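Parallel jaw vs. three-finger for kitchen sim tasks, anyone compared?

signe_t
Posts: 93
I've been running the same toaster oven task in sim with two hands on the same arm, the stock parallel jaw and the Ponach three-finger, and my results are kind of all over the place. The Ponach is way better at picking up anything lumpy, no surprise there. But inside the oven it keeps clipping the door on the way in and I lose the episode. Parallel jaw gets 72 out of 80 on the reach part, Ponach gets maybe half that. Is it my controller or is the hand just too fat for this?

gruven_fan
It's the hand. I had the same fight with a microwave door last May. You can tune the controller until you're blue in the face and you still have three knuckles sticking out sideways.

Hulla
Disagree with gruven_fan. Which controller are you on? If it's plain joint position, the wrist swings wide on the approach and it would hit the door with any hand. Switch to operational space, drop the rotational stiffness, then compare again. I wouldn't blame the fingers yet.

signe_t
Joint position, yeah. Guess I should have said that up front, sorry! I'll try it your way tonight and leave the Ponach out of it until the parallel jaw looks clean.

gruven_fan
She got 72 with joint position on the skinny hand, though. Same controller, same door. Just saying.

Hulla
Same controller, different tool length. Did the TCP offset get changed when the hand got swapped? Because that'll do it every time.

signe_t
Ugh. I changed it in the planner config and NOT in the controller config. So those Ponach numbers are junk, please ignore them. Going to rerun everything from scratch.

OK, back with the new setup, operational space and the parallel jaw. I like coming in from above with the hand pointed straight down, it's so much calmer than what I had before (and my laptop fan agrees). My one gripe is that the hand covers up the middle of the rack from the front, so if you're training from a single front camera you're half blind right at the moment you care about. I'm leaning toward adding a wrist cam.
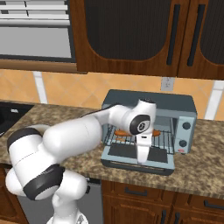

Jytte Hjaltadóttir: Try a second fixed camera off to the side before you bother with the wrist one. My wrist view was great until the fingers closed, and then all I had was a closeup of fingers.

gunawardena
Wrist cam all the way for me. I trained on side view only and it couldn't judge depth at all on the last couple of inches. Both if your GPU can take it.

signe_t
It can take both if I shrink the images, so I'll do both. The Ponach rerun is at episode 531 right now with the offset fixed, and it's clipping the door a lot less. Still more than the parallel jaw, so gruven_fan gets partial credit.

gruven_fan
I'll take it. Post the wrist cam runs when you have them, I want to see what resolution you end up with.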